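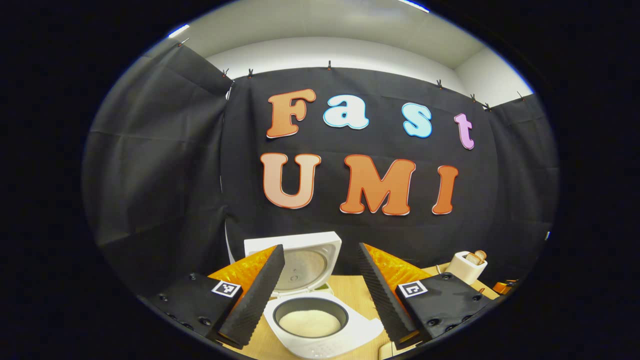

4.2 Corner error after tracing

We traced all 13 shapes two times, once with default settings and once with corner smoothing turned down to 2. Source files were small JPGs, no cleanup. Output went to the engraver at Vunundale as plain SVG, same power and speed for every pass.

Default settings first. Corners round off badly, worst on the narrow strokes and on anything under 17 mm tall. Inside corners suffer more than outside ones. Turning smoothing down helps the outside corners a lot, the inside ones only a little, and adds nodes. Too many nodes and the engraver stutters on curves, leaving small burn dots.

Fig. 4. Lettering work area.

Scaling the JPG up before tracing did more then any slider. Same result on the Lenora set and the Gronodberg set, though the Lenora files had heavier compression noise and needed the speckle filter raised. Raise it too far and the dots on the i's go. We lost two that way and redrew them by hand.

Hand-redrawn corners were left out of the error totals. Sjögren method used for the distance measure, sampled along the outline, not at nodes. Node sampling makes the default trace look better than it is, as there are hardly any nodes near a rounded corner to begin with.

Not tested: color tracing, centerline tracing, PNG sources. The July runs used an older build and are reported seperately in 4.3.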